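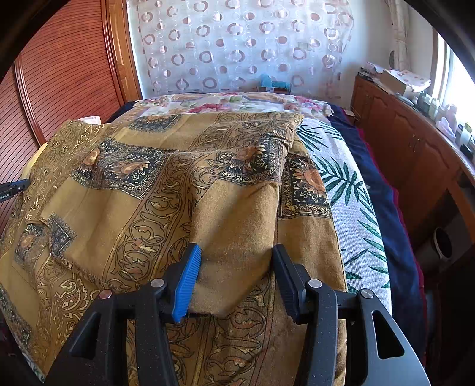
Two ribbed pads pinch a fold of cloth on a bed. One pad is blue and one is black.

Safe Hands: Rules for Robots That Work Near People

Think about how you pick up a blanket. You reach down, squeeze a bit of it between your thumb and fingers, and lift. You don't think about how hard to squeeze. You learned that when you were very small.

A gripper is the part of a robot that does the job of a hand. Some grippers, like the one at the top of this page, have two fingers that close toward each other. Somebody has to decide how hard those fingers may squeeze, how fast they may move, and what should happen if a real hand gets in between them. Those decisions are written down as rules.

What is a standard?

A standard is a set of rules that many people have agreed to follow. You use things made to standards every day. A plug fits the outlet at your house and the outlet at school. A bicycle helmet has to pass certain tests before a store can sell it.

Robots have standards too. Engineers, safety experts and people who use robots at work meet and talk about what could go wrong. Then they write down what a robot maker should do about it. This can take years. When robots change, the standards have to be changed as well.

Rule: Find the dangers first

Before a robot is switched on, its makers list every way it could hurt someone. This is called a risk assessment. For a gripper, the list might include:

Pinching a finger between the pads
Catching fingers in a joint when it bends
Dropping something heavy on a foot
Pulling on something a person is holding

Next to each danger they write how bad it would be and how likely it is. Then they work on the worst ones first.

Rule: Change the machine before you put up a sign

A warning sign only helps if people read it. It is better to make the machine safer. A sharp edge can be rounded. A gap that could trap a finger can be covered, or made too small for a finger to fit in. A motor can be chosen that is too weak to break a bone. If some danger is still left after all that, then it is time for a sign, a fence or a training class.

Rule: There must be a way to stop

Many robots have a big red button called an emergency stop. Anyone nearby should be able to reach it, and everyone who works there should know where it is. After the button has been pressed, the robot must not start moving again just because someone lets the button back out. A person has to check that all is well and start it on purpose.

Rule: Limit force and speed

Cloth is a hard thing for a machine to handle. It bends, folds and slides. A gripper that squeezes too lightly will lose it. One that squeezes too hard could tear the threads, and it could also hurt a person. So there is a top limit for force, and the robot is not allowed to go past it even if the cloth slips. Dropping a bedspread is all right. It can be picked up again.

Rule: Test it many times

At Drisetti, a company that makes grippers for laundries and hotels, a new finger pad is opened and closed 1,000 times before it goes on a robot. Taner Şimşekoğlu runs the tests. One pad began to peel away from its finger at squeeze number 7, and the whole batch went back. "I write down the bad results the same way I write down the good ones," he says. "The next person needs both."

Rule: Respect people's homes

A robot in a house is near private things. Good practice is to ask before recording anything in a room, to keep only what is needed, and to delete the rest if the family asks.

Try it yourself

You need 2 wooden spoons and a dish towel. Ask a grown-up before you borrow them.

Lay the towel flat on a table. Hold one spoon in each hand and use them like gripper fingers to lift the towel from the middle. Now push a small fold up first and try again. Which way was easier?

Write three safety rules for your spoon gripper. Swap with a friend and see if your friend can follow your rules without asking you any questions. If not, change the words and try once more.

Words to know

Gripper: the part of a robot that holds things
Risk assessment: a list of dangers and how serious each one is
Emergency stop: a control that halts a machine right away
Force: a push or a pull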